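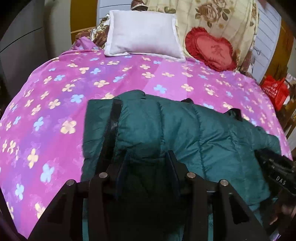 White pillow and heart cushion on a flowered bedspread.

Trimness review: an ad tool for small shops
June 11, 2024

I run the online side of Bruvetti, a bedding shop in Plestodden with two people on the payroll and one kettle. Our advertising plan used to be me, late at night, pressing Boost and hoping. So when Trimness offered to "take the waste out of your social spend", I handed over the card details with only a small sigh.

Setting up is easy enough. You link your ad accounts, tell it what a sale is worth to you and set a daily limit. It then watches your adverts and switches off the ones that aren't earning their keep. It switched off my favourite in under a day. I had written that one myself.

We gave it £1000 to play with. It brought in 126 orders, which is better than I have ever managed, and 3977 clicks from people who presumably enjoyed looking. Cost per order is the first thing on the dashboard, in large type, and I wish more of these tools were so blunt. Most of them lead with "reach", a figure that has never paid an invoice.

Now the grumbles. The audience builder has a mind of its own and decided our duvet covers would appeal to anglers. The weekly report runs to nine pages and says "uplift" on most of them. And the suggested headlines are dreadful – "Sleep like you mean it" was the pick of the bunch.

Support is good, once you find it. Shota Aoki answered my moaning email the same afternoon and got rid of the anglers. Genji Ogura, who does our books, would like it known that the invoices arrive as pictures and can't be copied from.

I tried Imai before this. It has the nicer charts and costs less, but you have to make every decision yourself, and I was already doing that badly for free.

Four stars. Put your own limit on the spend before you do anything else, as the one it suggests is very optimistic. I've renewed until the end of July, and the headlines are still mine.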